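14/04/2019
Posted by Gudrun Heitmann
2 min read

Ticket 2656: second arm for the Adau cell, sizing and budget

Status: open, waiting on quote

Good news first, the simulated table runs on my desktop now! The crash at load was the old graphics driver, so Malte can take the new workstation off the shopping list (I had it down as a must, sorry Malte). We can finally try layouts before we spend anything on hardware.

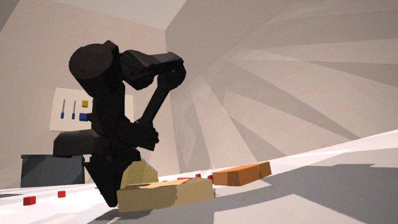

Next question is reach. Bastian wants the longer Nolora arm, and I was all for it until I put in the real bench, which is 68 cm deep. The short one covers that with 53 cm from the base if we mount it in from the edge. I'd love somebody to check my numbers before we order.

Update from Bastian Ehlers: checked, agree on the short arm. Don't forget the mounting plate, it isn't in the Harms quote. Neither is the spare gripper. Lead time on both is 36 days, so they need to go in with the main order.

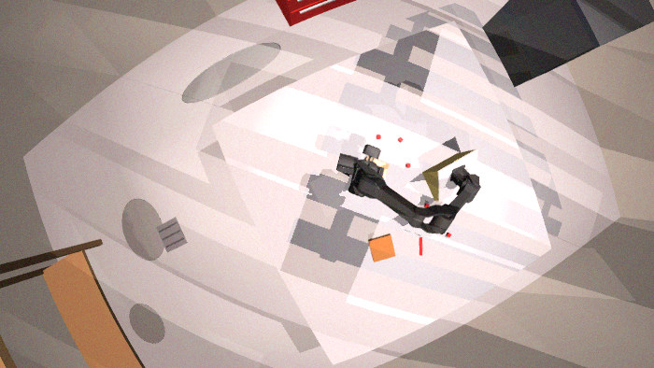
Gudrun: plate and gripper added, thank you!! I also moved the block pickup test up to this week. If the gripper opening is too small for our parts I want to find that out in the simulator and change the line item while it's free to change. Malte, can you hold the budget sheet until September? Udska still owes us a price on the service plan.

Malte Wiegand: holding it.

Related tickets
Graphics driver crash at scene load
Bench height for the Adau cell
Udska service plan, open questions
Spare gripper fingers, who stocks them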